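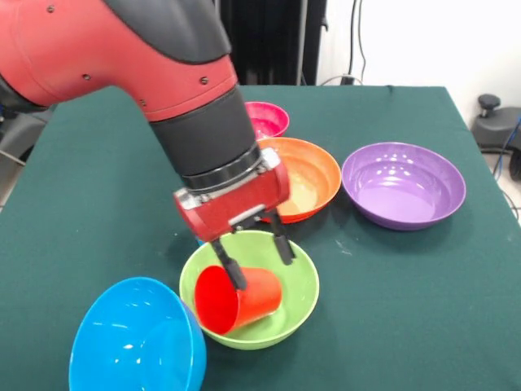 4 桌面收纳任务中的容器交互:碗与杯的放置、扶正与归位

作者:Constanza Sosa,Trinity Schumacher
Rarnero 机器人操作研究组 技术报告 一月

首页 | 摘要 | 正文 | 附录 | 数据 | 评论

4.1 任务定义

前一节讨论了单一刚体的抓取与平移。家务场景中更常见的情况是物体之间存在容纳关系:杯子要放进碗里,碗要叠进另一只碗里,倒下的碗要先扶正才能继续使用。这类动作对人而言几乎不需要规划,对配备平行夹爪的单臂系统则涉及目标识别、抓取姿态选择、释放高度控制以及接触后的再调整,任何一步的误差都会传递到下一步。

本节采用 Cluvia 任务集中的“碗杯收纳”子集。该子集将桌面整理拆分为三类基本动作。第一类为放入,即将杯子移至指定颜色的碗内并释放;第二类为扶正,即将侧倒的碗恢复为碗口朝上;第三类为归位,即将碗推移或夹移至指定区域,其间不得碰倒相邻物体。三类动作可以单独执行,也可以按语言指令组合。组合指令的典型形式为“把杯子放进绿色的碗里,然后把蓝色的碗扶正”。

需要说明的是,Cluvia 任务集的成功判据只考察物体的最终状态,对动作过程不作限制。例如在放入任务中,杯子在碗内保持直立或侧倒均记为成功,条件是杯子完全由碗支撑,且夹爪已经离开碗口平面。我们沿用这一判据,以便与已有结果对照,同时另行记录杯子的最终姿态。从实际使用的角度看,侧倒的杯子占用的空间更大,也会影响后续的叠放,因此两种结果不宜视为等价。

4.2 实验台与物体

实验台由一台固定基座机械臂、平行夹爪和一张铺有深绿色桌布的工作台组成。工作区图像由固定相机采集,相机在全部试验中不移动。桌布表面略带绒感,与碗底之间的摩擦明显高于裸露桌面,这对归位任务有直接影响:推力作用点偏高时,碗容易发生倾覆,而在光滑桌面上同样的推力通常只会引起滑动。

图 4 所示的布局中,红黑两色的机械臂自左上方伸入工作区,夹爪的两根黑色平行手指向下探入浅绿色碗内。橙红色塑料杯侧倒在碗中,杯口朝左,左侧手指压在靠近杯口的杯身上侧,右侧手指位于杯子后方,指尖接近碗底。蓝色碗侧翻在桌子前缘,紫色碗则在右侧直立。橙色碗和品红色碗位于机械臂后方,分别被部分遮挡和大部分遮挡。

图 4 碗杯收纳任务的实验台布局。夹爪手指位于浅绿色碗内,并与橙红色杯子接触。

图 4 同时反映了该任务的几个困难来源。首先是自遮挡。固定视角下,腕部和夹爪外壳处于相机与后排物体之间,策略在接近前排目标时,对后排碗的观测会出现缺失。若指令涉及被遮挡的碗,策略必须依赖历史观测,或者先将机械臂移开。其次是反光。蓝色碗与紫色碗的表面均有明显的高光,高光位置随视角变化,在单帧深度估计中表现为局部空洞。再次是碗内空间有限。手指进入碗口后,横向可用行程由碗壁决定,夹爪张开过程中手指可能先触及碗壁,继而推动整只碗。

单帧图像不足以判定一次放入任务是否完成。手指与杯子接触既可能出现在释放之前,也可能出现在释放之后的撤离阶段,还可能出现在一次取出动作的起始阶段。因此本文所有成功标注均依据完整的观测序列,并结合夹爪开度信号进行核对,不以任何单幅图像为依据。

4.3 对照方法

本节比较两种控制方法。第一种为 Grendine 策略,它以图像和语言指令为输入,直接输出末端位姿增量和夹爪开度。训练数据来自遥操作示教,示教人员通过手持主端设备控制机械臂完成任务,操作过程中允许失误和修正。数据中保留了修正片段,未作剪除。保留这些片段的考虑是,策略在执行中必然会进入偏离示教主路径的状态,若训练数据中只有流畅的动作,策略在这些状态下缺乏可参照的行为。

第二种为 Escobedo 基线,属于模块化流程,由颜色分割、位姿估计、抓取规划和轨迹执行四个部分组成。该基线对每个动作设置了显式的前置条件检查,例如在放入之前检查目标碗的碗口是否朝上。检查不通过时,流程中止并报告原因,不自动尝试其他动作。这一设计偏保守,优点是失败原因易于定位,缺点是对扰动几乎没有恢复能力。

两种方法使用相同的硬件、相同的相机位置和相同的速度上限。末端在碗口以下的运动速度另设较低的限值,以减少手指与碗壁的冲击。力矩阈值由底层控制器统一监测,任一关节超过阈值时立即停止,该次试验记为安全中止,计入失败。

指令模板由不参与训练的人员编写。编写时未对句式作硬性要求,只要求目标物体的颜色和期望结果表达清楚。由此得到的指令在措辞上存在差异,例如“放进”“搁到”“装入”均有出现,部分指令还把条件置于句末。Escobedo 基线不具备语言理解模块,其输入为人工从指令转写得到的结构化目标。这一处理对基线有利,在解释结果时应予以考虑。

4.4 试验流程

试验共执行 400 次,在两种方法之间平均分配。每次试验开始前,由操作员按照随机生成的布局表摆放物体。布局表规定每个碗的大致区域和初始姿态,不规定精确坐标。允许误差为 5 毫米的做法曾在预实验中采用,后因摆放耗时过长而放弃,改为区域级约束。两种方法使用同一批布局,执行顺序打乱。

操作员在机械臂运动期间不接触桌面。若物体落到桌外,该次试验立即终止并记为失败,物体由操作员在臂体完全停止后取回。桌布出现褶皱时,在两次试验之间抚平;桌布边缘未作固定,夹爪钩挂桌布的情况也计为失败,不予重做。

策略连续超过 10 秒没有产生有效位移时,判为停滞。停滞与安全中止在记录中分开标注。前者多来自感知或决策层面的不确定,后者多来自接触状态的误判,两者对应的改进方向不同。

全部试验中有 397 次得到完整记录,其余因日志写入异常而缺失部分关节数据。缺失记录的试验不参与后续分析,也未补做。我们检查了缺失试验对应的布局,未发现其集中于某一任务类别。

成功与否由两名标注员独立判断。标注员可查看完整的观测序列和夹爪开度曲线,但不知道该次试验由哪种方法执行。意见不一致的试验由第三人复核。分歧主要出现在扶正任务中,具体情形是碗口朝上但碗身仍有轻微晃动,序列在晃动停止前结束。对于这类试验,我们统一按失败处理。

4.5 结果与分析

放入任务是三类任务中最稳定的一类。Grendine 策略在目标碗未被遮挡时,接近路径和释放位置均较为一致,主要误差表现为释放高度偏高。杯子自较高处落下后与碗底碰撞,随后沿碗壁滚动,最终多为侧倒姿态。Escobedo 基线的释放高度由碗口估计值减去固定偏移得到,在碗位姿估计准确时效果较好;一旦碗口高度估计受反光影响而偏低,手指会在释放前触及碗底,引发安全中止。

杯子的最终姿态与初始抓取方式有关。夹持杯身中部时,杯轴与末端轴线基本平行,释放后保持直立的可能性较高。夹持杯口边缘时,杯子在重力作用下绕夹持点摆动,进入碗内时已经倾斜。示教数据中两种抓取方式都存在,操作人员并未受到统一要求。Grendine 策略在不同布局下会切换抓取方式,切换的依据目前不清楚,仅观察到杯子靠近桌边时更倾向于夹持杯口。

手指撤离阶段的失败容易被忽视。释放完成后,若夹爪在碗内继续张开,手指外侧会顶住碗壁,此时向上提升末端会把碗一同带起,或者使碗向一侧倾斜。我们在示教数据中也观察到类似现象,熟练的操作人员通常只将夹爪张开到杯子松脱为止,待手指离开碗口后再完全张开。Grendine 策略部分学到了这一顺序,但在碗较小或手指偏离碗心时表现不稳定。为基线加入分段张开的规则后,同类失败明显减少,说明该问题不依赖学习方法即可得到缓解。

扶正任务的结果较差,两种方法均是如此。侧倒的碗可供抓取的部位主要是碗沿,而碗沿较薄,且朝向随布局变化。对于碗口朝向夹爪一侧的情形,一根手指伸入碗内、另一根手指贴住外壁即可形成稳定夹持,后续只需旋转末端。碗口背向夹爪时,手指面对的是光滑的外凸表面,直接夹持几乎必然滑脱。可行的做法是先拨动碗身使其转向,再行抓取,也就是说需要一次不以抓取为目的的接触动作。Escobedo 基线不包含此类动作,在该情形下均以前置条件不满足而中止。Grendine 策略会尝试拨动,但拨动方向与期望方向之间的对应关系较弱,有时将碗推得更远。

碗靠近桌子前缘时,扶正的难度进一步增加。拨动会带来坠落风险,而末端从外侧接近又受到关节限位的约束。策略在这种布局下的停滞次数较多,表现为末端在碗的上方小幅往复。从动作输出的分布看,策略在两个互斥的接近方向之间反复切换,未能形成稳定选择。我们尝试延长动作块长度以抑制切换,停滞有所减少,但碰撞增多,总体上没有净改善。

归位任务的表现取决于推移与夹移的选择。桌布提供的摩擦使推移过程较为可控,碗在推力撤除后不会继续滑行;与此同时,布面会在碗前方堆起小的褶皱,褶皱累积到一定程度后碗被卡住,继续施力则使碗翻倒。夹移不受褶皱影响,但要求手指跨过碗沿,对末端横向误差更为敏感。Grendine 策略偏好推移,这与示教数据的构成一致。

遮挡的影响主要体现在组合指令中。单步任务的目标在起始时刻通常可见,策略能够在机械臂进入工作区之前完成定位。组合指令的第二步开始时,臂体仍停留在第一步的目标附近,后排的碗常处于腕部后方。Grendine 策略没有显式的让位动作,若第二步目标被遮挡,有时会对外观相近的碗执行动作。橙色碗与橙红色杯子之间的混淆尤为突出,指令中只出现颜色而省略物体类别时更为常见。在指令中补全类别名称后,混淆减少,但没有消除。

Escobedo 基线在每一步开始前将机械臂收回至固定位置并重新感知,因此不受上述问题影响,代价是执行时间增加。对于家庭环境中的整理任务,时间通常不是首要指标,这一代价可以接受;对于车间中有节拍要求的工序,则需要另作评估。

4.6 关于可用性的讨论

就本节所涉及的任务而言,现有系统可以在受限布局下完成杯子入碗这一步骤,还不能在无人看管的条件下完成整张桌面的整理。主要限制来自错误的累积和异常状态下的恢复。单步动作的可靠性即使较高,串联之后仍会下降;而一旦出现碗翻倒、杯子滚落或桌布被钩起,后续步骤的前提条件即被破坏,当前的两种方法都缺少可靠的处置手段。

人工干预的成本也应计入。试验中的摆放和复位由操作员完成,所需时间与机械臂执行时间处于同一量级。如果将这部分工作计入,系统在整理桌面这一任务上尚未减少人的总投入。在实验室条件下这不构成问题,但在讨论家务替代能力时,仅报告动作成功率会使结论偏于乐观。

物体的选择对结论同样有影响。本实验使用颜色鲜明的碗和单一的杯子,颜色区分降低了指代歧义,空杯也避免了液体泼洒。真实餐具往往颜色相近,表面可能带水或残留食物,陶瓷和玻璃制品对碰撞的容忍度也远低于塑料。本节结果不应外推至这些情形。我们在预实验中曾短暂使用瓷碗,因碗沿在扶正动作中出现磕损而停止。

车间场景与本节任务的差别在于物体位置的先验更强。料盒、托盘和工装的位置通常由夹具限定,扶正一类的动作可以通过改造工位来避免。此时 Escobedo 一类的模块化流程往往已经足够,学习方法的收益集中在来料姿态不一致的环节。家庭环境缺少这种改造空间,住户也不会为了机器人而固定碗的摆放位置,两类场景的评价不宜使用同一组指标。

4.7 局限

第一,相机视角固定且仅有外部视角参与策略输入。腕部视角有望改善碗内接触阶段的观测,但其标定和线缆布置会改变末端的可达范围,本文未作比较。第二,示教人员数量有限,抓取偏好可能带有个人习惯。第三,桌布材质单一,归位任务的结论与布面摩擦密切相关,更换为裸桌面后需要重新测试。第四,指令由同一语言背景的人员编写,措辞差异的覆盖面不足。

杯子最终姿态的记录目前采用直立、侧倒和倒扣三个类别,没有记录倾角。杯子斜靠碗壁的情形被归入侧倒,这种归类较为粗糙。下一节在叠放任务中将引入连续倾角,并重新标注本节的部分序列。

评论

读者 linmu:请问夹爪分段张开的阈值是固定值,还是按碗口直径设置?我们在类似的碗上用固定值效果很不稳定。

Constanza Sosa:按碗口直径设置,直径由分割结果估计。反光严重时估计会偏小,我们对下限作了截断。

读者 老郑做夹具:车间那段基本同意。来料姿态乱的时候先上振动盘,比调策略省事。希望后面能补一组裸桌面的数据。

读者 qiao_w:4.5 里橙色碗和橙红色杯子的混淆,有没有试过在指令里加位置描述,比如“后面那只”?

Trinity Schumacher:试过少量,没有系统统计。位置描述在物体被遮挡时帮助不大,附录会补充说明。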